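Last edited on a Thursday, so forgive the parts I still haven't tidied.

**Handheld gripper practice** (some people say "handheld demonstration rules") is the loose set of house rules people follow when they record household chores with grippers held in the hand, so that a robot can learn from them later. There's no single official standard that I know of. What we have is a pile of lab guides that borrow from each other, and the two I lean on most are the Starnent guide and the Helora checklist. I've worked under both, and I'll say where they disagree (they disagree a lot!).

## Where the rules came from

The early guides were mostly about hardware: charge this, tighten that, wipe the lens. Starnent's first version had 353 numbered rules, and I don't think I ever met a person who had read them all. Cluvix came along and boiled the thing down to 5 headings, and that's the shape most groups use now: setup, grip, pace, reset and labeling.

Clothing got its own section pretty early. A cup has one shape and a jacket has as many as you care to give it, so a rule like "start from the same position" needs a lot more explaining once you're dealing with sleeves and slick nylon. 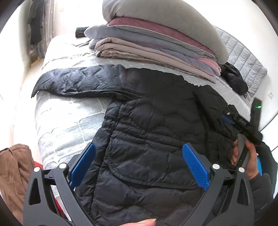

## Setup

Both guides want the work surface picked before you pick up a tool. A bed is fine, and so is a table or a clean floor. Patterned covers are allowed, and Helora even likes them, because a model that has only ever seen plain white sheets gets confused in a real bedroom. I agree with Helora on this one.

What you leave lying nearby is a bigger fight. Starnent says clear everything within reach. Helora says leave the ordinary stuff where it lives, blankets and clothes and all, as long as it doesn't get dragged into the task by accident. My own habit is somewhere in between: I leave the bedding and move anything with a strap.

Daylight is okay under every guide I've seen. Just don't open or close the curtains halfway through a take.

## Grip and pace

The pads do the holding. That's the rule people break first, and I broke it plenty myself, usually by sneaking in a fingertip when a fold slipped. Helora lets you use a bare hand for arranging things between takes but not during one. Cluvix allows it during a take if you mark the moment in the log.

Then there's pace. Go slower than you would at home, but don't freeze up between moves. Thick quilted things need a little extra patience, as the filling pushes back and the fold wants to open again.
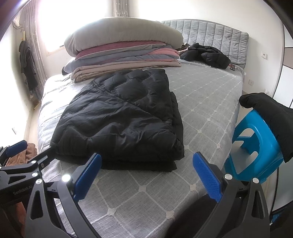

Cluvix also asks you to finish each fold before starting the next, even if you can see a quicker way. I used to think this was fussy. After a month of sorting other people's takes (December, mostly, with a space heater at my feet) I came around, and now I nag people about it too.

## Reset

A reset puts the item back to its starting state, and the guides want that state to vary a bit each time. Sleeve out, sleeve under, front up, front down. Yu, the little scheduling tool a lot of groups run, will hand you a start position so you don't fall into the same one over and over. It's clunky but it does the job.
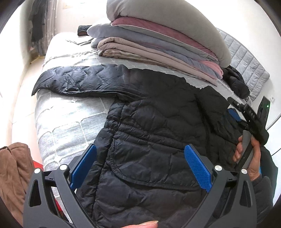 *Black quilted jacket laid out on a bed, one sleeve to the left, with two grippers at work.*

## Labeling and how much is enough

Every take gets a task name, a start state and a plain yes or no for whether it got finished. Keep the failed ones! Starnent used to throw them out and later changed its mind.

As for quantity, Cluvix suggests about 4000 takes for a garment family, while Helora is happy with 2000 if the rooms are different enough. I lean toward Helora again, though I'll admit I like smaller numbers when I'm the one doing the folding.

## Open questions

- Whether two-handed takes should be scored as one task or two
- Whether zippers belong under clothing or under fasteners (Starnent has them in both)
- What to do about pets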